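The Case for the Washable Mat

By Asnakech Teshome
Tuesday, April 21, 2026
2 min read

My work table used to be the dining table, and it has the knife marks to show for it. Last August I bought a cutting mat in A3, and it has hardly left the wood since.

A3 is 45 x 30 cm, big enough for a sheet of craft paper and small enough to slide behind a bookcase. Go larger and it becomes a tablecloth.

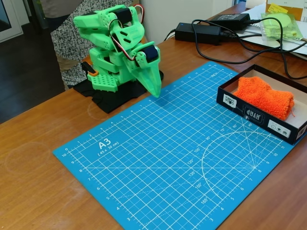
The printed grid matters more than the color. I want centimeters and inches both, because my patterns come from all over and I am tired of converting. White lines on blue are easy to read under a lamp.

Angles are the other thing to check. Mine has a protractor arc, and I use it for bias strips and box corners — the 45° line most of all.

Cloth is harder than paper. Terry sheds from any cut edge, and the loops lodge in the grooves a blade leaves behind. I keep towels folded in an open box next to the mat and take out one at a time. A box with a white interior is worth having if your towels are bright, as you can see at a glance what is in it.
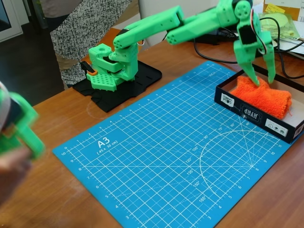
Cleaning and Storage

Wipe the mat with cool water and a drop of dish soap. Dry it flat, away from the radiator — heat will curl it for good.

Recent

72 Ways to Fold a Napkin
Jikuvis: A Small Shop for Thread
What We Keep in the Towel Drawer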